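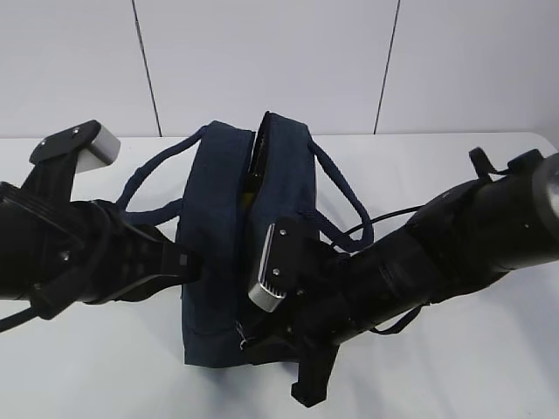
Progress report to the Hostunton Fund, second installment
10/13/18

You asked for a plain account of whether the reading-at-home scheme in Plisten is doing what we said it would do. My answer is that I don't know yet, and I am wary of anyone who says they do.

The facts first. The grant pays for books to go home with first and second graders at 11 schools. Each child keeps a book for as long as they like, brings it back, and picks another. We have now sent out 1212 books. That number will look good in your newsletter and I would ask you not to lean on it too hard. A book that leaves the building has left the building. It may have been read four times under the covers or it may be under the seat of a truck.

The reading logs were meant to settle this. Parents sign a line for every evening they read with the child. At the two Sosham schools the logs came back nearly full, and I spent an afternoon going through them. A lot of the signatures for a whole month were in the same pen, at the same slant, running down the page without a break. I don't blame the parents. If you hand a tired person a chart with 30 boxes, they will fill in 30 boxes. But I can't put it in a report as evidence of reading, so I have left the log totals out.

What I trust more is the short read-aloud check Marion Cruickshank does with the second graders. She sits with each child for a few minutes with a page they haven't seen before. Between the first round and the one in June, 18 children moved up a level. Seven-year-olds move up levels anyway. We have no group of children who didn't get the books to set against them, and the proposal should have asked for one. I said so when it was written and I still think so.

Spending is close to plan. Replacement copies cost more than we budgeted, mostly picture books with flaps, which do not survive toddlers. We underspent on the family evenings, for the simple reason that few families came. The one at the Noh Street school drew mainly people who already own bookshelves. I would drop the evenings and put the money into more copies of the books that get asked for. That means animal facts and anything with a joke in it. The set of classic tales we bought on advice has hardly moved.

One thing did surprise me. The teachers expected to lose a lot of stock over the summer and asked us to call everything in before the break. We let three schools keep lending. Their losses were no worse than at the others, and the children there came back in the fall already asking for the next book in a series. It's three schools, so please treat it as a hint.

For the next period I propose to stop using the logs, to repeat Marion's checks at the same point in the year, and to hold off on any new schools until we have those results. I know the Fund was hoping to hear about growth – I would sooner have something worth growing.

Trudy Trevaskis
Program lead

3 comments

gwen_p
My son was one of the log kids. Guilty on the pen. We did read most nights, I just filled it in on Sundays.

Second Grade Teacher
Please don't drop the evenings completely. Try holding them at pickup time, when people are already standing in the parking lot.

R. Dall
So is it working or isn't it? Three pages of maybe.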